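Ticket 671: Duvet sliding inside its cover, bunches up in the middle
Product: Nurero bed linen, double set
Status: Closed
Opened by: Tuulikki Kokkonen
Handled by: Leinonen Home Linens, customer help
Opened: 18 February 2019

Message from customer

Hello there,

I hope I've come to the right place, as the form only gave me "delivery", "returns" and "other" and I'm afraid I am very much an "other". I bought the Nurero set from you last August and on the whole I've been ever so pleased with it. It's gone nicely with the walls in our back bedroom, and it has washed well, which is more than I can say for the set before it.

My trouble is the duvet itself. Every few nights it works its way out of the corners and gathers in the middle of the cover, so that we wake up under one great hump with two layers of empty cotton over our feet. I shake it out each morning (my arms are not what they were!) and it looks perfectly respectable until bedtime, and then off it goes again. My husband says I'm imagining that it's worse on his side, but I'm not.

I did measure the duvet before I bought the cover, and I've still got the note in the kitchen drawer. It was a double then and I can only suppose it's a double now. The duvet is a Clodov, the medium weight one, and over ten years old if that makes any difference.

Could the cover be faulty? I don't want to make a fuss about sending it back, I'd much sooner keep it if there's a way of making it behave.

With kind regards,
Tuulikki Kokkonen

Reply from customer help

Dear Tuulikki,

Thank you for such a clear message, and you're quite right to pick "other", we get some of our nicest letters that way.

It doesn't sound like a fault in the weave or the seams, but I'd like to rule out a few things before I say so for certain. Would you mind turning the cover inside out and looking in the two top corners? The double sets should have a short cotton loop stitched into each one. Some people snip them off thinking they're spare labels, so please don't feel bad if you have.

Could you also lay the duvet flat on top of the closed cover, without putting it in, and tell me whether it reaches the edges all the way round? Older duvets can draw in a good deal with washing. And last of all, do you tend to put things down on the bed during the day? Weight in one spot can drag the filling towards it, particularly if the duvet has already come away from the corners.

Warm wishes,
Customer help

Message from customer

Hello again,

Well, I've had quite a morning of it. I found the loops, both present and correct, and I had no idea they were there. I must have been stuffing the duvet past them all these months. I then laid the duvet out as you said, and it's a hand's width short at the bottom and a bit less than that down one side. So it has shrunk, or I measured it badly, and I know which of those I'm going to tell my husband.

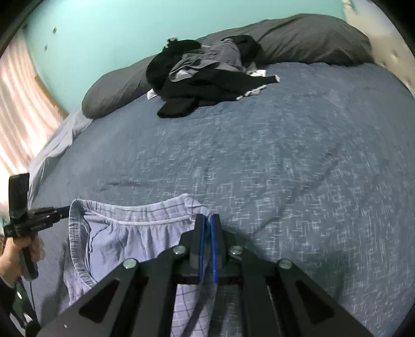
As for putting things on the bed, guilty as charged. I sort the clothes there before they go back in the drawers, and if the telephone goes in the middle of it they can stay put until teatime. It's the only surface upstairs big enough, and the light from the window is good for telling black socks from navy ones, so I can't promise to stop altogether.

Is there something I can use with the loops? I've some cotton tape left over from an apron. And will it matter that the duvet is a bit small?

Tuulikki

Reply from customer help

Dear Tuulikki,

Cotton tape would be just the thing. Cut four lengths, each long enough to tie in a bow, and sew two of them to the top corners of the duvet at their middles, going through the binding only so you don't let the filling out. Tie those to the loops before you turn the cover the right way round. The other two can go on the bottom corners. There aren't any loops down there, but a few stitches on the inside seam of the cover will hold the tape well enough, and you can undo the bows on wash day.

With the duvet a little short, I'd leave the bottom ties on the long side so nothing pulls. You'll have a soft empty edge at the foot, and you can tuck that under the mattress.

Do carry on sorting your clothes wherever the light is best. Once the corners are tied it shouldn't make much odds.

I'll keep your ticket open until you've had a chance to try it.

Warm wishes,
Customer help

Message from customer

Hello,

It has been 5 nights now and the corners are all where I left them. I did sew one of the tapes on back to front and had to unpick it, and I ran out of apron tape and finished with a bit of ribbon, but it's holding just the same. My husband would like it noted that his side is fine.

My sister in Tudby has the same set and the same complaint, so I've told her about the loops. Please do close the ticket, and thank you for being so patient with me.

Tuulikki

Internal note

Closed, no return needed. Customer didn't know about the corner loops. Please ask whether we can mention them on the care card, as ticket 289 was the same thing.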